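Gripper Comparison in Simulation: Frequently Asked Questions
Trikbridge documentation, evaluation section
Maintained by Zulmira Amaral and Periklis Konstantinidis
Last revised March 9, 2022

Who is this page for?

Anyone running the Trikbridge living room suite to choose a gripper or a controller before spending time on hardware. It assumes you can already load a robot model and replay an episode. If you can't, start with the installation notes.

What does the suite compare?

End effectors first, controllers second, camera placement third. The robot body and the room stay fixed for all three. A comparison is one body, one room, one set of start poses, and a single changed part. Results from runs where two parts changed at once are stored, but the report tool leaves them out of the tables.

Why a living room and not a bench?

A bench hides reach problems. In the living room the target sits on a long, low piece of furniture with a screen standing on it, and the arm has to come in over the near end. Wrist length matters there. So does the width of the housing behind the fingers, which most data sheets give only in a drawing. 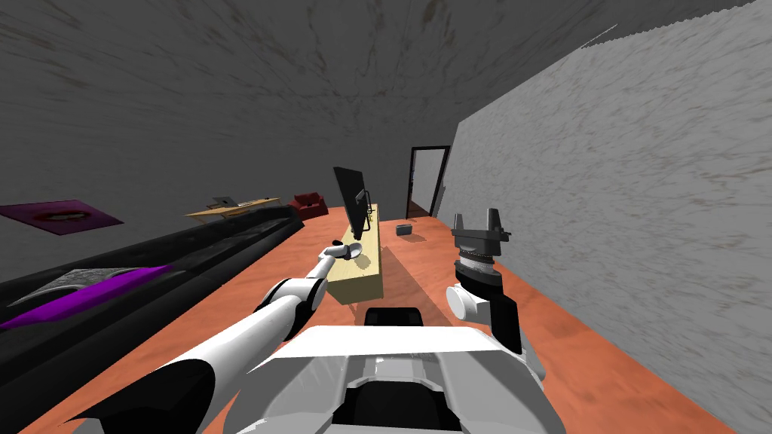 Start poses are drawn from a fixed list of 156. Each pose sets the torso position, the torso heading and the joint angles of both arms. Use the whole list for anything you intend to publish internally. The short list of 20 is meant for checking that a new model loads and moves.

Do I need both arms to run a one-arm test?

Yes. Leave the idle arm on the model and park it. Removing it changes the mass of the upper body and clears part of the head view, and both affect the numbers. The default park pose is upright with the fingers pointing up. You can define another, but keep it the same across every gripper in the comparison.

Which grippers are included?

The package ships with 3 profiles:

Motlow parallel, standard fingers
Motlow parallel, padded fingers
Drarno compact

The Motlow profiles share a housing and differ only in the finger geometry and the contact parameters. The Drarno profile has a shorter wrist and a smaller opening. A profile for your own gripper needs a mesh, a simplified collision mesh, joint limits, a force limit and a tool center point.

My gripper passes through the rim of a dish. What is wrong?

Usually the collision mesh. Convex decomposition tends to fill the inside of a bowl or leave a gap at the rim. Turn on the collision overlay and look at the object before you look at the gripper. If the object is clean, check the physics step. Thin rims need a smaller step than the default, and the setting is per object, under contact.

The same applies to spoons and other flat utensils. A handle lying on a surface gives the fingers very little to close on, and a coarse mesh makes it thicker than it should be. That inflates the success rate of wide fingers.

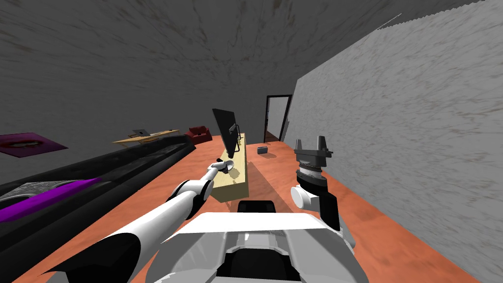 Grasps are scored at the end of a hold, with the object clear of the surface. A grasp that lifts and then slips counts as a failure and is logged with the slip time. A grasp that drags the object across the surface before lifting is a success with a drag flag. Read the flag column. Two grippers with equal success rates can differ a great deal in drag.

Why is the head view tilted in some episodes?

The head camera is attached to the body, so its roll follows the start pose and any lean during the reach. Do not level the images in preprocessing. A controller that takes images as input has to be tested on what the camera gives it. If you need level images for a report, render a second pass from a fixed room camera.

Should I use the head camera or the wrist camera?

Record both. The head view shows the approach, the furniture and the arm as a whole. It is poor at the last part of the motion, where the hand covers the target. The wrist view shows the fingers against the object and the edge of the surface, and loses nearly everything else. For judging finger alignment, the wrist view is the one to read.

Field of view on the wrist camera is set in the gripper profile. Set it wide enough to keep the working surfaces of both fingers in view at full opening. A narrower setting gives more detail on the object and makes the closing motion hard to check.
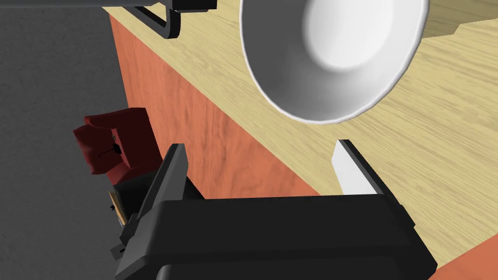

Filippos Sotiropoulos: We ran the padded and standard fingers on wrist view alone and could not separate them. Adding the contact log did it. The pads touch earlier and the first contact is softer, which the images don't resolve. I would put the contact log ahead of either camera in this answer.

The contact log is on by default as of this revision. It writes one line per finger per physics step, so long runs produce large files. Set the log to write on change if disk space is short.

Which controllers can I compare?

There are 2 at present: joint position with gravity compensation, and Cartesian impedance through the Mavromatis module. Tune each one on the short list, freeze the gains, then run the full list. Retuning between grippers is allowed only if you report the gains next to the results.

Impedance control is more forgiving when a fingertip meets the furniture edge. Position control will push until the force limit trips, and the episode ends with code EDGE. A high count of EDGE episodes generally means the tool center point is off, so check it before blaming the controller.

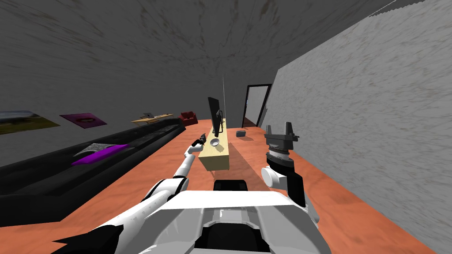

Head view, left arm extended toward the bowl, right arm raised.

Do simulated results carry over to hardware?

The ranking has carried over better than the rates. Friction is the weak point. Treat a small difference between two grippers as no difference until it has been repeated on the real arm.

How do I submit a new profile?

Send the profile folder and the full-list results to Chaiwat Wiriya. Include the collision meshes as separate files. Profiles accepted before the end of October go into the next release.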